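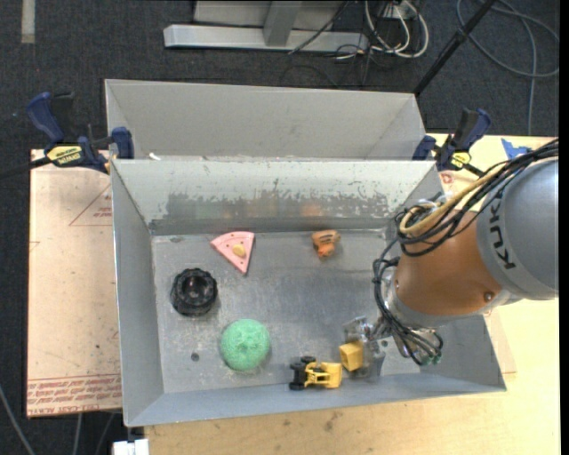 **How to clean and store small plastic toys in metal bins?**

Posted by Dilek Aydoğan, Jun 11, 2008

Hello to all. I have gray metal bins for small things: toy food, a yellow and black toy vehicle, one small orange figure, a green ball that feels like a dish scrubber, and other pieces without a family. The bins are rectangular. I bought them used from a shop in Plalton.

My two questions:

1. On the metal floor there is a small dark spot. I washed it with dish soap and it stays. Is this rust, and can it color the toys?
2. How do I wash the rough green ball? The dust goes inside the mesh and I can not reach it.

I don't want to use strong chemicals, my nephew puts the toy food in his mouth. Thank you for your patience with my English.

---

**Answer by Evangelia Spanos** (accepted)

Your English is fine, mine is also learned from books.

For the spot, first pass your fingernail over it. If it is flat and smooth, it can be only a stain in the surface. If it feels rough and leaves brown on a white cloth, then I would say rust. Make a paste of baking soda and water, leave it for 7 minutes, then rub with a soft sponge. Please do not use steel wool – it scratches, and the scratches will hold more dirt. Dry the bin very well, the corners too.

For the ball, put it in a bowl of warm water with a little soap and press it many times under the water. An old toothbrush helps with the outside. Rinse until there is no more foam and let it dry on a towel overnight before it goes back.

The toy vehicle I would not leave in water. If it has metal axles they can rust, so wipe it with a damp cloth and clean the wheels with a cotton swab.

---

**Answer by Omar**

just put a towel in the bottom. spot is gone :)

---

**Comment by Dilek Aydoğan**

Evangelia, I did the paste two times. The cloth stayed white and the spot is a little lighter, so I will leave it. The ball is still drying. Omar, I tried the towel too, but my nephew took it for a blanket.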